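We use cookies to remember your settings. By continuing to read you accept this. Accept / More information

Caddale shared workshop, bench arm: check before powered use

Filled in on Tuesday, before the evening session. Please write your comment beside each point, also when the answer is only "OK".

1. Base clamps. OK. Both tightened by hand and then a quarter turn with the key. I could not move the base by pulling.

2. Emergency stop. OK after repair. On the first press the arm stopped, on the second press it stopped late. The connector had come half out of the Orkum board. I pushed it in, fixed it with a tie and pressed the button 14 times more. No late stop.

3. Cable along the forearm. NOT OK, but can be used at low speed. The sleeve is worn near the elbow and I can see the inner insulation. New sleeve to be ordered.

4. Speed limit. Set to 40 per cent in the Zaltex controller. Please do not raise it while point 3 is open.

5. Gripper fingers. OK. Screws checked, no play. The closing force is on level 2, and it should stay there for the soft pieces.

6. Test load. Only the toy fruit and vegetables with the green plate. No glass and no tools. 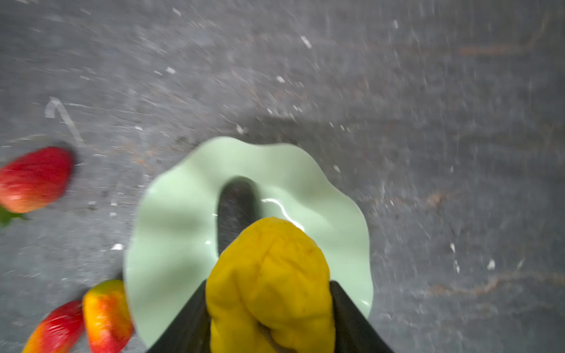
Dwight Girard: for point 6 I would also write down the lowest height over the plate. On my own build the software limit was lost after each restart, and the arm came down on a dish with full force. Read the value again every time, do not trust that it was saved.

I agree with this and I have added it as 6a. The limit was still correct after two restarts, but I will leave the line in the list.

6a. Lowest height. OK, read from the screen after each restart.

7. Work surface. Acceptable. It has old marks and small white specks. Wipe it before the session, the pieces slide differently when there is dust.

8. Power supply. OK. The Leclerc unit was running for the whole check and the fan is quiet. Keep the air holes free, last time a jacket was lying on it.

9. Persons near the arm. One person at the keyboard, one at the stop button. Long hair tied back, no loose sleeves.

Open points: 3 (sleeve). Next check in October, or earlier if the arm is moved to another bench.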